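Hutcombe Adds Reusable Cup Wash Service for Community Halls and Outdoor Events

HUTCOMBE, February – Ronberg, a supplier of washing and storage services for shared tableware, has opened a cup wash line at its Hutcombe depot. The line handles reusable plastic drinking cups used by community halls, clubs and small outdoor events. Bookings are open now for events from the start of spring.

The service replaces a pilot that ran from the Esberg depot during the last event season. In the pilot, 16 sites sent cups for washing and received clean stock in return. A total of 1,553 cups passed through the line. Esberg will continue to serve its existing sites until their current agreements end, after which bookings will move to Hutcombe.

How the service works

A site books a cup set by size and delivery date. Cups arrive stacked in lidded crates, with a packing slip on the inside of each lid. After the event, staff empty the cups, place them back in the crates in any order and close the lids. Rinsing on site is not required, but liquids and food must be tipped out first. Crates that arrive with standing liquid are held aside and charged at the soiled rate.

Collection takes place on the next scheduled route. Sites that need same-day pickup can request it when booking, subject to vehicle space. Crates should be left under cover and off the ground, at a point a hand truck can reach without stairs.

At the depot, cups are sorted by shape, loaded mouth down on racks and run through a prewash, a main wash and a final rinse. They are then dried with forced air. Drying was the slowest stage in the pilot, mainly on cups with a deep foot ring that holds water when the cup is upside down. The Hutcombe line uses tilted racks for these shapes, and the racks can be changed between batches without stopping the dryer.

Each batch is checked by eye under a bench lamp before stacking. Cups with cracks, deep scratches or a rough rim are pulled and sent for recycling. Surface haze alone is not treated as a fault.

Mixed sets

Many halls own cups bought at different times and in different colors. The pilot accepted these sets only if the site sorted them first, and several sites reported that sorting took longer than clearing the tables. Hutcombe accepts mixed sets as they come. Clear and solid-colored cups may share a crate, and nested cups do not need to be pulled apart before pickup.

Sites may also send their own cups for washing and have the same cups returned. These are tagged by crate and kept out of the shared pool. The smallest order for this option is one crate.
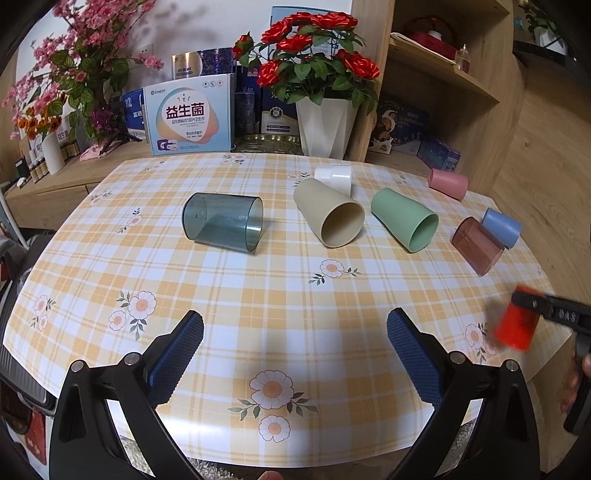
Cups in mixed colors on a flowered tablecloth.
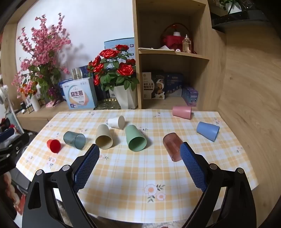
Capacity and booking

The line is set up for batches of up to 500 cups. Larger orders are split across batches and may be delivered in two drops. The depot runs 2 shifts in the event season and one shift for the rest of the year. Orders should be placed before noon to be counted as received that day.

Pricing is set per crate and includes delivery, collection and washing within the standard route area. Missing cups are billed at replacement cost after the returned crates have been checked – sites have until the next delivery to send back any that turn up late. Damage from normal use is not billed.

Cups supplied from the shared pool are suitable for cold and warm drinks. They are not intended for boiling liquids or for use in a microwave oven. Tablecloths, trays and cutlery are not part of the service at this time.

Labels and inks

Printed cups are accepted if the print is permanent. Paper labels, tape and stickers must be removed before collection, as adhesive residue carries over to other cups in the same rack. Sites that need to mark cups by name or table can order reusable clip rings, which are washed separately and returned in a mesh bag. Wax pencil is also acceptable and comes off in the prewash.

About Ronberg

Ronberg provides washing, storage and delivery of shared tableware from depots in Hutcombe and Esberg. Its rack and crate systems are designed with Rozīte, a maker of storage equipment for commercial kitchens.

Booking forms, route maps and the current price list are available from the Hutcombe depot office.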